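Reuse and Repacking Project, Drekesley
Progress report to the Windeno Fund, for the period ending in September

Thank you, first of all, for the patience you have shown with us over the summer. I know the last report was a thin one, and I promised to make up for it, so please forgive me if this one runs on a bit. There is a good deal to tell you, most of it cheerful.

When we applied to you, the plan was simple enough. Boxes of donated household goods come in to the Drekesley store, they get opened and sorted, and whatever is fit to go out again is packed up and sent to families setting up home. The part that was letting us down was the very first step. Boxes were being ripped open any old how, and a box that has been ripped open can't be used again, so we were buying new ones with money that ought to have gone on kettles and bedding. Your grant was to help us get the opening and repacking right.

Since the spring we have opened 1284 boxes. We keep a tally sheet by the door and I added it up twice, as the first total seemed too good. The knives have been a bigger subject than I ever expected. We tried three kinds in all, and the plain utility knife with the blade kept short has been the one everybody reaches for.

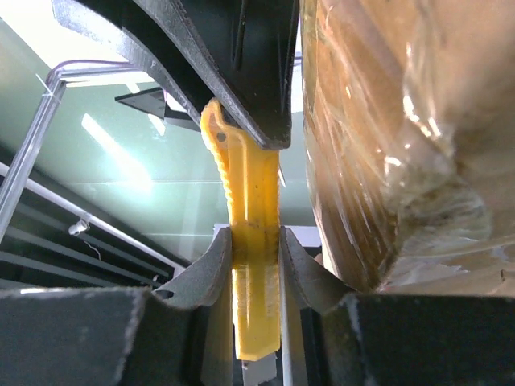

A short blade goes through the tape and not much further, so whatever is underneath has a far better chance of coming out in one piece. We lost two duvets and a very nice tablecloth to long blades before we learned that. We now change blades at the start of each morning, and the old ones go into a screw-top tin that is kept on the high shelf until the scrap people come.

Of the boxes opened so far, 600 have gone back out of the door with something else in them. That is short of what I had hoped for at this stage, and I would sooner say so plainly. The trouble is mostly old tape. Many donors have used the same box for two or three house moves and simply added another layer each time, and when you cut down a seam like that it tears and takes the face of the cardboard with it.

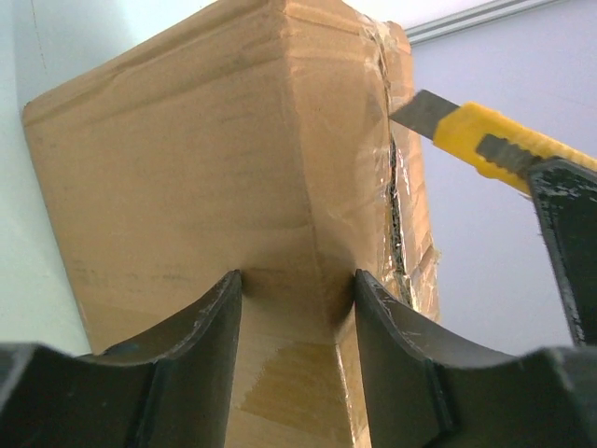

Could the badly torn boxes be mended and used again?
A few can, if the tear is short and the corners are still firm, and we put a fresh strip of tape inside and out. The remainder are flattened and baled for recycling, and Nutar collect the bales once a month without charging us, for which we are very grateful.

We have also written ourselves a proper set of instructions, which we didn't have before. It fits on one side of paper and is pinned up over the bench. Start with the top, cut along the join, keep the knife away from the corners, and turn the box before you turn your wrist.

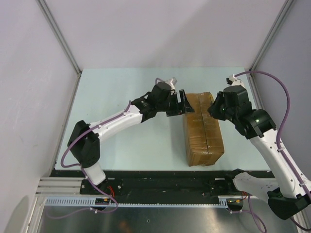

The question we argued over longest was where to make the first cut. Some of us had always gone in from the side, which is quick but leaves the box good for nothing. A tall box with a line of tape down the middle of its face, standing up on end, is a real temptation in that respect – the tape is right there in front of you. We now ask people to lay that sort down flat and look for the flaps before they cut anything at all. It adds a little time to each one, though much less than I had feared, and the number of spoiled boxes has come down nicely since the summer.

On the money side, we are slightly under budget. The bench and the lighting came in at the price we were quoted, and Hoàng let us have a second-hand tape dispenser for 200 pounds, where we had put aside rather more. With your agreement I should like to move what is left over into padding and wrapping materials. Crockery is our weak point, and 93 pieces were broken between arriving with us and reaching a family, which is far too many.

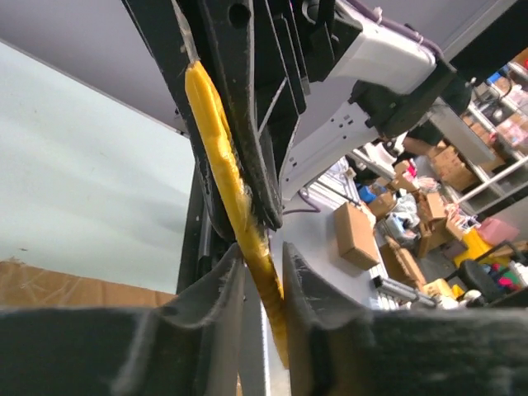

We have been saving all the soft packing that comes in with donations and sorting it into sacks by thickness. It costs us nothing but space, and there is enough for plates and bowls for a good while yet. Glasses are another matter and do need something bought in, preferably card dividers that can be folded flat and used over and over.

For the coming months, then, we mean to carry on with the opening and repacking as it stands, try out the dividers on one shelf of glassware, and send a short note round to regular donors asking them kindly to go easy on the tape. I will enclose a copy with the next report. You would be most welcome to visit before then, and mornings up to eleven are the best time to find the bench busy.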